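Ondport library to open later from April

January 21, 2020

The Ondport library will stay open until 9 in the evening from April, the town council has decided. The longer hours are for a trial of 16 weeks.

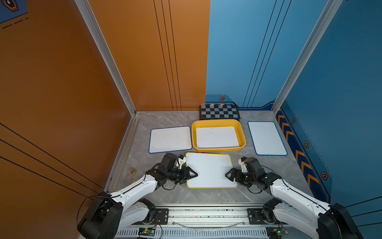 Until now the doors were closed at 5, and many people who work in the neighbouring towns could not come. Some 600 residents have signed a letter which asked for the change.

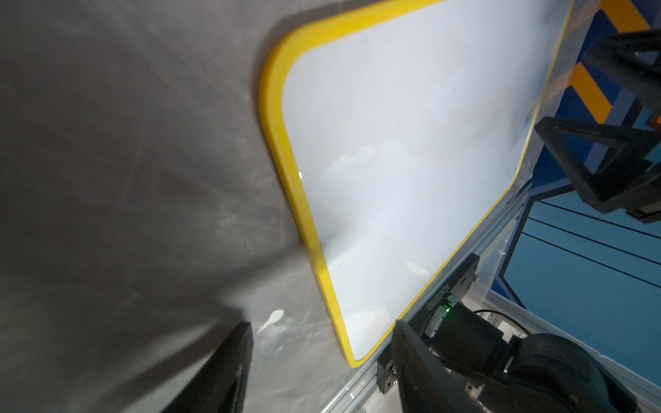

For Pushpa Singhal the new hours are welcome, but she would favour Sunday opening also. Parking in the evening will be free. 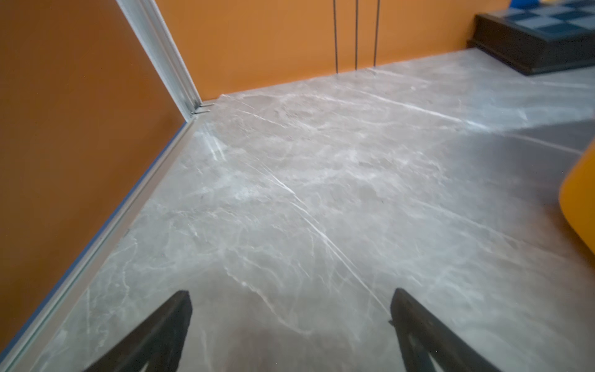
Grey marble pattern against orange walls.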